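**Teleop demos for a drawer task: hand tracking or 6-DOF controllers?**

**drawerpull_kes**

Starting a new thread so I stop hijacking the one about gloves. I've been collecting demos in sim for a tabletop task with two humanoid hands. It uses a wooden cabinet with a drawer and a few bits of crockery. I record by remote control, then train on the recordings. So far I have 111 demos I'm willing to keep, from me and one other operator.

The question is about input. We started with camera hand tracking through the Tamihana bridge, where your own fingers map to the sim fingers. It feels natural for reaching. It feels bad for anything with a bar handle, because the moment my fingers curl behind each other the tracker guesses, and the sim fingers twitch. My other option is a pair of controllers with a trigger for closing the hand and fixed grasp shapes.

What I'm after is drawer, then bowl, with the hand ending well clear so the next demo can start from a clean pose. 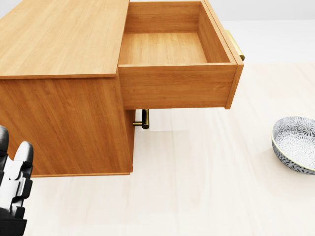 The part I keep losing is the approach to the handle. With hand tracking, one in every few tries ends with the fingertips landing on top of the bar instead of behind it, and I back off and go again. Those second tries are in the recording. I have been throwing them out. My co-operator thinks I should keep them. So two questions really:

1. Controllers or hand tracking for handles?
2. Keep or drop demos with a corrected grasp?

Recording at 14 Hz at the moment, which I know is low.

---

**mox_rowan**

Controllers. I did a cupboard door last year with tracking and went back and did the whole thing over. A preset hook grasp on a trigger is boring and it works. You don't need five independent fingers to pull a bar.

Drop the corrected ones. The policy learns to hesitate.

---

**tbl_saw_retired**

Disagree on the second part. If you only show clean grasps, the policy has never seen what to do when it is 1 cm off, and it will be 1 cm off all the time. I keep corrections as long as the operator doesn't stop dead in the middle. It's the pauses that cause hesitation. Trim the pauses and keep the correction.

On the first part I mostly agree with mox, with one catch. Preset grasps are fine for the handle and then you get to the crockery and wish you had fingers.

---

**mox_rowan**

> Trim the pauses and keep the correction

If you trim frames at 14 Hz you get jumps in the joint positions. At that rate a cut of three frames is a big chunk of motion.

---

**tbl_saw_retired**

Depends where you cut. If the hand is standing still there's no motion to lose. I cut only where the wrist speed is under a threshold and the fingers are still too. But yes, raise the rate first.

---

**drawerpull_kes**

I can raise the rate. It was set low because the Clesilis logger was writing images in the same thread as the joint states and everything stalled. I'll split them.

About fingers for the crockery: that's my worry as well. The bowl has a thin rim and I pick it up with the thumb inside and two fingers outside. With a preset pinch I can do it, but only from one direction, so all the demos end up looking the same.

---

**Yetunde Anozie**

We had the same choice for a set of kitchen tasks and ended up switching in mid-demo. Controllers drive the wrists the whole time. Fingers come from presets by default, and a foot pedal hands them over to a glove. Pedal up for the drawer, pedal down for the dish. It takes an afternoon to get used to.

Two things to watch. When you press the pedal, the glove pose and the preset pose won't match, so blend between them over half a second or the fingers will snap. And log the pedal state. We forgot, and later could not work out which segments were which.

On corrections, we kept them and tagged them. Then you can train with and without and stop arguing about it.

---

**gantry_bird**

Tagging is the right answer. Storage is cheap, operator time isn't. Our first 2000 episodes on Zundia had no tags at all and it took longer to sort them than to record half of them again.

What does your start state look like? Is the drawer always open to the same point? You said drawer, then bowl, but is there other stuff on the table?

---

**drawerpull_kes**

There's more on the table in the longer version. Bowl in the middle, a short can with a white lid nearer to me, and a white plate with red stripes on the right. The right hand deals with the plate and the left with the drawer. The hard part for me as an operator is doing both sides. When I concentrate on one hand, the other one drifts, and then the demo shows a drift that means nothing.

Start states vary. The drawer position is random in the longer version and I move the dishes a little between episodes. I don't vary the cabinet.

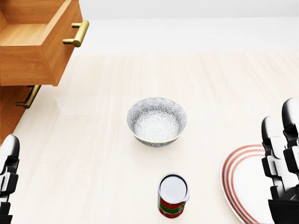 **tbl_saw_retired** wrote that drift in the idle hand was the most common fault in every two-handed set he had looked at, and that it was worse than a bad grasp, as the policy can't tell it from a real motion. Put a clutch on each hand, he said. Let go of the clutch and that hand holds its last pose.

*(The post itself went missing in the August forum move, so I've summed it up from the notification email. – mod)*

---

**mox_rowan**

Clutch, yes. Both controllers already have a grip button you're probably not using.

I still say one set of operators should do all the drawer demos and another set the dishes. Mixed habits hurt more than people think.

---

**Yetunde Anozie**

I would go the other way on that. With only one person per part, the policy picks up that person's wrist angle and nothing else. We had a model that opened every drawer with the elbow way out, and it was just how one of our operators sat. Two or three people with the same written instructions worked better for us. Write down which side of the bar the fingers go, where the hands rest at the end, and when to call it a fail.

---

**mox_rowan**

Fine for a big set. With 111 demos and two people, I'd want them as alike as possible.

---

**gantry_bird**

That's fair. Small set, keep it narrow, widen later. But move the cabinet, even by a few centimeters. If it never moves, the policy can learn the drawer as a place instead of a thing to look at. We got burned by exactly that. It opened the drawer perfectly until somebody changed the table offset, then it pulled at air next to the handle.

---

**drawerpull_kes**

OK, here's the plan, tell me if something is dumb:

- 30 Hz, images and joints logged on separate threads
- controllers on the wrists, presets for the drawer, glove on a pedal for the bowl
- clutch per hand on the grip button
- keep corrections, tagged, with dead pauses trimmed
- cabinet shifted a little every episode
- both of us follow the same one-page sheet

I don't have a glove. What are people using that isn't silly money? The Catari ones were quoted to me at 3550 for the pair, and that's before the wrist mounts.

---

**tbl_saw_retired**

Buy one glove, not two. Your left hand is on the drawer and can live on presets. Which hand picks up the bowl?

---

**drawerpull_kes**

Right, nearly always. One glove would do it.

---

**Yetunde Anozie**

Then before buying anything, try your existing hand tracking on the pedal in place of the glove. You said it only falls apart when the fingers hide each other behind the bar. A rim grasp from above is much easier on the cameras. Put one camera low and to the side so it sees the thumb.

---

**drawerpull_kes**

Hadn't thought of using both. I have a spare camera and a pedal from an old dictation kit. Will try it tonight on the bowl only and post the failure rate for both setups.

---

**mox_rowan**

Post the raw joint plots too, not only the rate. I want to see the blend when the pedal goes down.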